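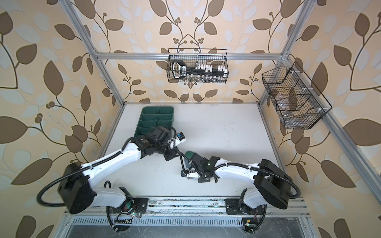 Is a record pressed at a small plant going to sound better than one from a big plant? It depends on the lacquer, the plating and who is paying attention that day, and the size of the building has very little to do with it.

I went to the Clistley open day on a Tuesday in April with that question in my pocket, mostly to see if anyone there would say it out loud. One person did. The rest of the tour was what you'd expect from a company with records to sell.

Clistley presses vinyl. They also run a house label, Rilance, which puts out jazz reissues at prices I won't pay twice. The tour started at 2 in the afternoon with a talk by Gemechu Hadgu, who handles sales. He used the word "warmth" so often that the man next to me started sighing. He also told us that every Rilance title is cut "from the best available source." I asked what that means when the best available source is a digital file. He said it means the best available source.

**The press room**

Much better. It's loud, it smells like a hot toaster, and the people working in it don't use adjectives. Domnica Cozma runs the second shift and she let us stand close enough to see the puck go in between the labels and the plates close on it. She pulled a disc, held it up to the light, and tossed it in the regrind bin. I couldn't see anything wrong with it. She could: a patch of non-fill near the lead-out, which you'd hear as a ripping noise in one channel.

I asked her how many get tossed. On the job they had running, a jazz trio LP called *Getine*, the order was 2828 copies and they had rejected 132 so far. I was glad to get a real number. Whether every client gets that kind of looking-over is another matter, and when I put it to her she said, "They get it on my shift."

Then I asked her about small plants and big plants. She said she'd worked at both and had heard junk come out of both. Mr. Hadgu moved us along.

**Plating**

We saw the plating room through a window. I'd hoped for more, as this is where a lot of noisy records get their noise. No one could tell me how many records they press from one stamper before swapping it out. I asked two different people. One said "it varies" and one said "not too many."

**The listening room**

This was the part they were proud of, and the part I trusted least. Nice chairs, big speakers, the volume set a good bit higher for the Rilance pressing than for the older copy they compared it with. Louder nearly always wins a demo. Zewditu Tefera, who was on the tour with me and collects originals, asked if they could match the levels and play both again. They did, to their credit. With the levels matched I liked the older copy's piano and the new one's bass, and the new one had quieter surfaces. The cymbals on the new one sounded a little polite. Half the room disagreed with me.

**What I took home**

A test pressing of *Endale*, 19 dollars at the front desk, plain white sleeve. Side A is flat and dead quiet. Side B has a tick for the first few turns that didn't clean off. Hadgu had said test pressings are checked by ear, so I've written to ask who checked this one.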